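Visit to Frerichs, Valtlow, 28/03/2024

Kerstin Lenz and I went to Valtlow to see the Frerichs shirt works. We had asked in January and were given a morning slot. The train got in early, so we walked from the station, which takes 30 minutes if you follow the canal and ignore the signs.

Volker Frerichs met us at the gate. His family started with work shirts and aprons and moved over to plain T-shirts when the apron trade dried up. The firm now makes one main line, the Primus, in white and navy. The jersey comes in from a knitter called Clesteck and is left to rest on open shelves before anyone cuts it. Cloth that has just come off a tight roll will shrink back afterwards, and then the side seams twist.

The cutting room was the loudest part of the tour. They lay the fabric up in a stack, clamp it and cut with a band knife. Elfriede Ackermann runs this room and let us feel the difference between a layer cut near the top of the stack and one from the bottom. I couldn't find any, and she seemed pleased.

Sewing is upstairs. Shoulders go first, then the collar, then sleeves, then sides and hems. The collar is the slow job. The rib is cut shorter than the neck opening and has to be stretched evenly as it goes through the machine. New sewers practise on offcuts for weeks. On the day before our visit the floor had finished 3,068 shirts.
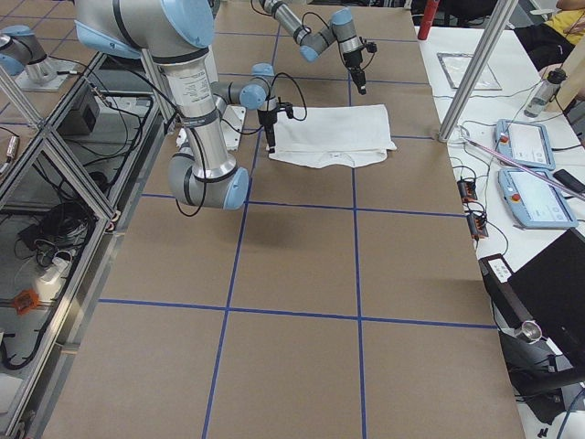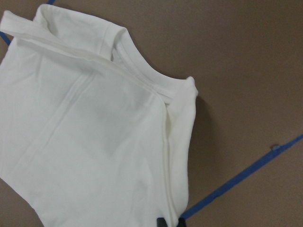 Shiuli Weerasinghe took us through quality control next. She pulls shirts from every batch, washes them and measures them again flat. She had a reject rail by the window with 171 shirts on it, mostly for skipped stitches at the hem. These are sold in the factory shop at a lower price, with the fault marked by a sticker.

The shop is small and takes cards only. Kerstin bought two navy ones. The canteen does soup and rolls, and visitors pay the same as staff.

Joscha Hellwig handles visits and asked us to pass on that groups are limited to eight. Flat shoes are needed, and the stairs to the sewing floor are steep, with no lift. The car park is 500 metres further on from the gate, behind the dye store.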